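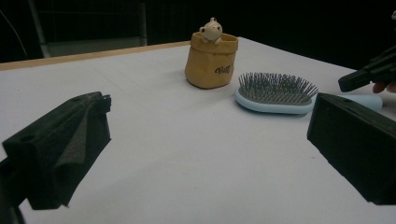 Point d'avancement, lot perception et planification, novembre
De : Yesenia Guzmán
Pour : Nilton Huaranga (suivi Harkdale)

Nilton, version courte, je complète le tableau de suivi la semaine prochaine. Le budget est dans l'autre fichier, rien de neuf de ce côté.

Où on en est

Chaîne d'ingestion des démos : tourne de bout en bout. 897 épisodes bimanuels passés dans Montoya, dont 200 mis de côté pour l'évaluation, on n'y touche plus. Conversion, resynchro des deux pinces, recalage dans le repère table, export. Un épisode raté ne bloque plus toute la file, il part en quarantaine avec son log. C'était le gros point noir du dernier rapport, on peut le fermer.

Synchro gauche/droite : réglée côté soft. Les horodatages étaient pris à la réception et pas à la capture, donc le décalage bougeait selon la charge disque. Corrigé dans le lecteur. Les anciens épisodes ont été retraités avec le nouveau code, sauf 9 où l'horodatage de capture manque dans l'en-tête. Perdus, je ne vais pas passer une journée dessus.

Perception : segmentation correcte sur les objets mats. Beaucoup moins bien sur la table blanche très éclairée, le plan mord sur les bords des objets clairs. La brosse à cheveux bleu clair posée à plat est un bon cas pénible : les picots métalliques donnent une profondeur pleine de trous, et dès qu'un doigt de pince passe devant le manche le masque se coupe en deux. Le petit pot beige façon papier, avec la figurine qui dépasse, autre souci : le modèle hésite entre un objet et deux. Pour le planificateur ça change tout (saisir le pot par le rebord ou attraper la figurine). J'ai ajouté un champ parent/contenu dans l'annotation, reste à réentraîner avec.

Masquage des doigts : fait. Masque fixe pour les deux doigts de la pince qui porte la caméra, masque prédit pour l'autre pince et pour la main qui la tient. Le fixe marche très bien, le prédit décroche quand le fond est noir, pince noire sur fond noir, logique.

Planificateur : le nouveau coût de collision entre les deux bras est intégré. Avant, chaque bras planifiait dans son coin et on arbitrait après. Maintenant un seul problème, deux effecteurs. Plus lent, je n'ai pas encore de chiffre propre donc je n'en mets pas. Il reste des cas ou le solveur renvoie une trajectoire valide mais absurde (grand détour par l'arrière de la table). Probablement l'initialisation. À creuser.

Outillage : le visualiseur Soletti lit enfin nos exports directement. On peut caler les deux vues sur la même frise et commenter un instant précis. L'équipe de Statomthorpe s'en sert déjà pour la relecture et remonte des bugs utiles. Manque la recherche par objet.

Retards

Le réentraînement segmentation devait être fini, il ne l'est pas. 4 plantages sur le même nœud, mémoire saturée au chargement. Contourné en découpant les lots, relancé hier soir. Si ça tient, résultats dans le prochain point.

Documentation de l'API Montoya : pas commencée. Je sais.

Tests de non-régression du planificateur : écrits à moitié, ils passent en local et pas sur le serveur d'intégration. Une histoire de version du solveur, je pense.

Ce que je demande

Un nœud avec plus de mémoire jusqu'à la fin du lot, ou alors l'accord pour louer à l'heure. Il me faut une réponse avant de lancer l'évaluation.

Une décision sur les contenants : est-ce que Harkdale veut le pot et son contenu comme une seule cible, ou deux ? Les deux se défendent, mais l'annotation n'est pas la même et je ne veux pas la faire deux fois.

Accès en écriture au dépôt commun pour Statomthorpe. Demandé le mois dernier, toujours rien.

Prochaines étapes

- réentraînement, puis passage sur le jeu d'évaluation gelé
- initialisation du solveur deux bras, essayer de partir de la démo la plus proche
- tests sur le serveur d'intégration
- recherche par objet dans Soletti si il reste du temps
- doc API, au moins les points d'entrée

Appel possible demain après 14 h, le matin je suis prise.

Y. G.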